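Rivau Run (student robot trial)

The Rivau Run is a yearly outdoor robot trial held on the flat land at Rivau, a little way out of Brirnberg, and put on by the robotics club at Toft College. A wheeled robot has to get itself along 1000 metres of open ground, keeping the greenery on one side of it, with no one steering. I was in the club for three years and I've written most of this entry, so if it sounds fonder of the thing than an encyclopedia ought to, you know why! Please do fix anything I've got wrong.

The Run takes place every January. People outside the club sometimes call it a race, and I've given up correcting them, but only one robot is out at a time and the clock counts for much less than the line you keep.

Name and beginnings

Rivau isn't a village so much as a name on the older maps. It turns up on one from 1860 as a strip of common grazing, and the club simply took the name off that (there's a copy pinned up inside the workshop door at Toft, going brown at the corners).

The first Run grew out of a term project. Gayan Siddiqui taught the control course and was fed up with seeing robots go round and round the sports hall following black tape. He told his group that the next thing they built would be marked outdoors or it wouldn't be marked at all. Five students signed up, two of them because the other course clashed with football. Their robot was a converted golf trolley and it managed the length of a bus before turning smartly left and lying down in the weeds. They all passed, mind you, on the strength of the write-up.

By my last year the club had 23 members, which was far too many for one bench, so we split into a driving group, a seeing group and a group that did everything else. I was in the third one. We soldered a lot of connectors.

The course

What makes Rivau good for this is that it's so plain. You get a big sky and a low line of trees, and then long edges where bare ground gives way to green stuff. There's very little for a robot to get a grip on. Indoors you have walls and corners and door frames all over the place, and a lazy program can lean on those without you ever noticing. Out there the edge is soft and ragged and it wanders, and the program has to make up its mind where it is.
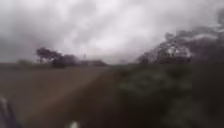
The rules ask for the robot to stay within a set distance of the growth on its right for the whole outward leg. It then turns round on its own and comes back with the edge on its left. The turn is where most marks get dropped. A robot that has been happily hugging an edge suddenly has open ground in front of it and nothing to hug, and a surprising number of them just carry on turning (one year we had a lovely, perfectly even spiral, and the team asked for points for neatness, which they did not get).

Marshals walk behind and to the side. They carry the stop switch, and they aren't allowed to talk to the team during a run. That second rule came in after a year when a good deal of "helpful coughing" went on.

The robots

Most of the entries share one type of base, which the club calls the Indar. The name goes back to the first proper one, built in the workshop by Skarphéðinn Þorgeirsson and Birthe Damgaard, who needed something to write on the box and took it from a crossword. It's a four-wheeled platform with a battery tray low down in the middle, and it has stayed that way because every time someone moved the battery higher the thing fell over.

On top of the base each team puts whatever it likes, within a weight limit. Cameras are by far the most common choice. A few teams have gone for laser scanners, which do nicely near solid hedges and not so nicely in long grass, where every blade gives an answer of its own. Satellite positioning is allowed for the log but not for the driving, and the marshals check this by asking to see the plug hanging loose.

I should say a word about the wheels as well, as we argued about them more than anything else. Small hard wheels are cheap and they roll beautifully in a corridor. On rough ground they pass every bump straight up into the camera mount, and then the seeing group comes and stands at your bench looking hurt. Softer tyres help a lot. So does a bit of foam under the mount, though Birthe always held that foam was cheating and that you should slow down instead. Her robots were slow. They also finished, so there you are. 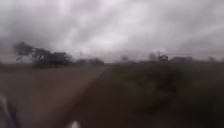

Bare brown ground and a green edge on the right, under a thick grey sky.

How a run is scored

Teams get two attempts and the better one counts. Each attempt has a limit of 20 minutes from the word go, and the clock doesn't stop for anything. Points come from four places:

Distance covered without a marshal stepping in
How closely the robot kept to the edge
The turn
The log, handed in afterwards

The log is worth more than newcomers expect. Mogens Sveinbjörnsson, who judged for as long as I was there, read every page of every one, and he'd much sooner give full marks to a team that broke down early and could say exactly why than to one that got all the way round and hadn't a clue how. I thought this was mad in my first year. In my second year our robot sat down early on, we knew it was a cracked solder joint on the left encoder, we'd written it up with a drawing, and we came third. I came round to his way of thinking after that!

There's no prize money. The winners get their team name painted on the lid of the club's biggest toolbox, which is now nearly full, and there are long discussions every winter over whether to start on the sides.

Common troubles

Grey light is the first one. Teams tend to test on whatever bright afternoon they can get, and then January comes along and all the colours close up on each other. A program that splits green from brown by a fixed number will work until it very suddenly doesn't. The better teams let the numbers drift with the light, or they look at texture as well as colour.

The second is surfaces. A practice stretch might be earth for a good while and then something harder, and the robot's idea of how far it has gone changes with the grip. Wheel counts can't be trusted for long. Keith Lambert's team got round this by watching the skyline, of all things. They picked out the tallest upright thing they could find and used it to hold their heading, and only used the wheels for speed. It sounds daft until you try it. Trees and masts that far away hardly shift as you drive, so they make a steady sort of compass, as long as the program doesn't mix up one with another. 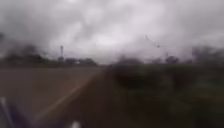

Third, and I can't stress this enough, is tape. Insulating tape lets go in the cold. Use cable ties, or screws if you've got the patience. More Indars have been stopped by a dangling connector than by all the clever software faults put together, and I include the year of the spiral in that.

Practice days

The club goes out to practise through the autumn, usually in small groups, with one base and a spare battery for each. Typical jobs are walking the edge, driving the robot by hand to gather camera footage, and then going home to see what the program would have done with it. A lot of the real learning goes on in that last part, over toast, with somebody saying "but why does it think that's grass?"

Driving by hand is a skill in itself, by the way. You want the footage to look like a decent run with a few wobbles in it, so the program gets to see what being slightly wrong looks like. First-years drive too well. You have to tell them to be sloppier and they take it as a trick. 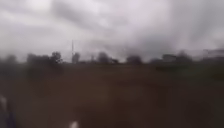
Can a team enter if none of its members has built a robot before?

New teams are welcome and can borrow a finished Indar base from the club, so the first year is mostly spent on the camera, the program and the log.

Later years

The Run has changed a little since I left. The return leg used to be optional and is now part of every attempt. Teams from outside Toft have been let in as well, provided they bring a marshal of their own. There's been talk of a longer course with a fork in it, which Mogens was keen on and Skarphéðinn most definitely wasn't, and as far as I know it hasn't gone past a sketch. I'd love to see it tried. If anyone has the sketch, could you add it to the talk page? Mine got left in a coat.

Related entries

Toft College robotics club
Indar (wheeled base)
Edge following
Rivau common
Brirnberg schools and colleges
Keeping a run log

Last edited 10 October 2025 | Contact the editors | Text © the contributors | Back to top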